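Plier ou ne pas plier

J'ai lu en avril un guide du rangement publié par Lurnetley, une boutique en ligne qui vend surtout des boîtes. On y promet qu'une lessive complète se plie en 16 minutes, à condition de tout étaler d'abord sur une grande surface plane. J'ai des doutes depuis la première page, mais j'ai quand même essayé.

Pour la surface plane, chez moi, c'est le tissu gris clair du salon. Le guide déconseille les assises rembourrées, trop molles paraît-il. Je n'ai pas vu la différence avec la table, sauf que le gris chiné garde les petites taches - et que je les remarque seulement quand je plie.

Le linge à problème reste le même à chaque fois, le rouge et blanc. Le tissu glisse, la bande blanche part en biais, et le joli rectangle du guide finit en boule.

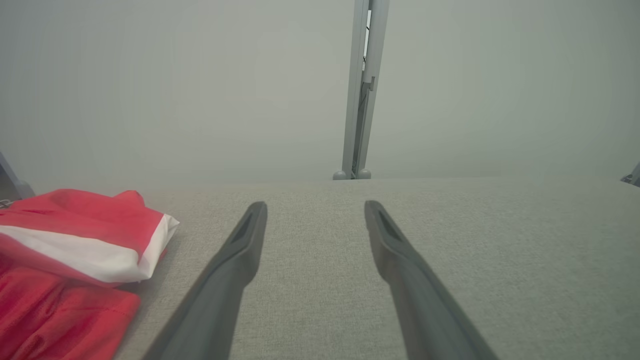 Ce que j'ai gardé de la méthode

Pas grand-chose. Sur les six étapes, j'en ai retenu une : trier par matière avant de commencer. Les cotons se plient bien, le reste je le roule. Le spray défroissant Filtuvon, recommandé à peu près partout dans le guide, je l'ai laissé au magasin.

Quant aux 16 minutes, j'en ai mis autour du double, sans les chaussettes. Peut-être qu'avec de l'entraînement... Je demande à voir. Il y a un second volume sur les placards, et je ne compte pas l'acheter - la bibliothèque l'aura bien un jour.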